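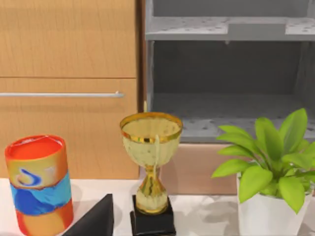

Harb keyboard: tray or no tray?

mcherkaoui
I've had my Harb for 2 months now and I do love it, but by Monday afternoon my wrists ache like anything. Would a pull-out tray help, do you think?

bastien_c
Oh, yes! Mine sits on a Tarkero tray and I'd never go back — the lower height did wonders for me.

ines.h
I'll have to disagree, Bastien, kindly. Mine wobbled whenever I typed fast, and I ended up sending it back. 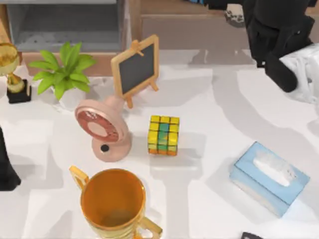

Re: Harb keyboard: tray or no tray?

bastien_c
Did you tighten the rails, Inès? Mine wobbled too, that first week.

ines.h
Twice, dear!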